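4.2 The open-day demonstration

The coffee task was shown to the public at the Plitex open day, and most of what has been written about it since rests on that one afternoon. Two of us (Meireles and Cordeiro) attended as ordinary visitors. We asked for the run sheet afterward and received it from Clementina Ramalho, who coordinated the event. It lists 14 attempts at the serving sequence. It does not say how an attempt was defined, and a restart after a stop could have been entered as a new attempt or folded into the old one. Ramalho told us that the operators used their own judgment.

Visitors were told that the arm "works in an ordinary kitchen." We find this hard to accept as stated. The table stood where the Sova team had placed it, the lighting did not change while we were there, and the public was kept behind a rope. Between attempts an operator reset the objects by hand. None of this is improper in a demonstration, but a kitchen where someone puts the glass back in reach is a helpful sort of kitchen. Washington Honorato, who presented the system, answered a question on this point by saying that placement was "free within reason." No limits were given, then or in the handout.

We also looked at the view available to the controller. According to the handout, the grasp is planned from the wrist camera alone, and the planner was trained on 774 recorded grasps, 607 of them on the same table. If those figures are right, the open day tested the system mostly on what it already knew. Figure 6 shows the wrist view with the fingers open on either side of the glass. 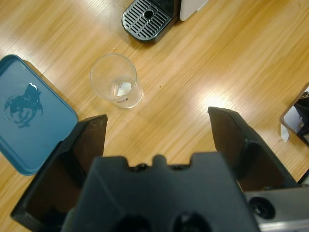 Figure 6. Wrist-camera view during the serving task: open gripper, clear glass, and the drip tray of the coffee machine at the top.

Two features of this view deserve attention. The tabletop is glossy and throws back bright patches of light, and the glass is transparent, so the setting is not a trivial one for a vision system. We grant the team that much. On the other hand, the glass stands near the middle of the table with clear space between it and the neighboring objects. A crowded counter would ask a different question – and that is the question most visitors believed they had seen answered.

Simões has argued that public demonstrations should be read as advertising and left out of the evidence altogether. We would not go that far. We do exclude the open-day attempts from the totals in Section 5.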